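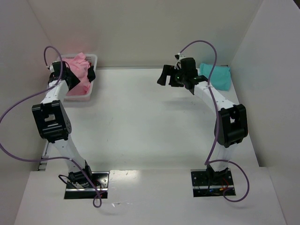

# Vostik Everyday Cloths

We started selling these cloths from a single shelf in our Mornerport shop, and they have gone on to become the thing people come back for, sometimes with a sister or a neighbor in tow. They are plain cotton, hemmed on all four sides, and soft enough for a baby's face while still being perfectly happy to wipe down a stove.

The cotton comes to us from the Ghasemi mill in wide rolls, already dyed, and we cut and hem it upstairs. Roos Verhoeven, who runs the sewing room, likes a narrow double hem with small stitches -- it takes longer, but the corners stay square and you don't get that wavy edge that makes a stack lean over. Our last roll order came to 3,000 cloths, so we should be well stocked through April!

## Colors

Pink, oatmeal, moss and a washed-out blue that we keep meaning to give a better name. The pink is the one we sell most of (it's a friendly color to have lying around the house, and easy to find at the bottom of a pile).

## Folding and storing

Everyone has their own way of folding, and we wouldn't dream of telling you yours is wrong. In our house they get a quick shake, then a smoothing-out on the table before the first fold. With a pink one spread flat across a white tabletop like this, any leftover crease shows up right away, and a gentle pull at both ends will take care of most of them. After that it's in half, in half again, and onto the shelf. If you'd sooner drop them in a basket and be done with it, pick one with slots in the sides so the air can get through.
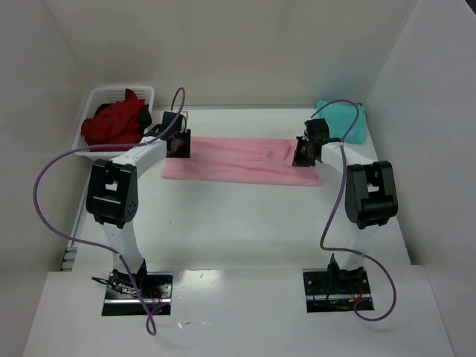
Washing is simple enough. Warm water and ordinary detergent will do, and please skip the fabric softener, as it leaves a coating on the cotton and the cloth won't soak up a spill nearly so well. A pink one, gripped at its two ends and laid out flat the way it is on this table, is also easy to check over for stains before it goes in the machine. Dry on low or on a line. Expect a little shrinkage the first time -- we cut them slightly generous to allow for it.

## Ordering

- Set of 9, one color or mixed: $39
- Fenex mesh wash bag: add it at checkout
- Shop pickup in Mornerport is free

Mixed sets are packed by hand, so if you'd like extra of one color, just leave us a line in the order notes and we'll do our best.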